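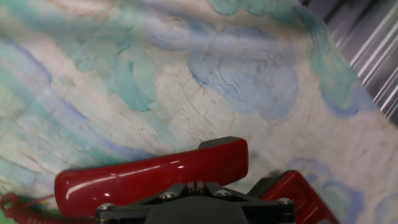 Blue swirls and small cracks, upper part of the painting.

I want to write a little about this painted surface, because two people asked me how I look after it. I bought it in February at a small sale in Sirkenside and paid 40 for it. No name on the back.

What I like most is the round swirl in pale blue, with the thin darker lines going around it. The teal strokes are wide and you can see the ridges in them. It makes me think of wind over water, but maybe this is only me.

The fine cracks are in the white and blue areas. Ashley Staniforth told me to leave them alone - no oil, no varnish, no wet cloth. I use a soft dry brush and I go along the strokes, never across.

There is also a small gray smudge on the white paint. I do not know what it is. I asked Peiyu Kang if it can be cleaned and she said a restorer would ask 200 only to look at it. So the smudge stays for now.

Next question is the frame. Skatidura has a plain one in light wood that I like, but it is 3 cm too short. If somebody knows a shop which cuts frames to size and sends them by mail, please write to me. I can wait some weeks.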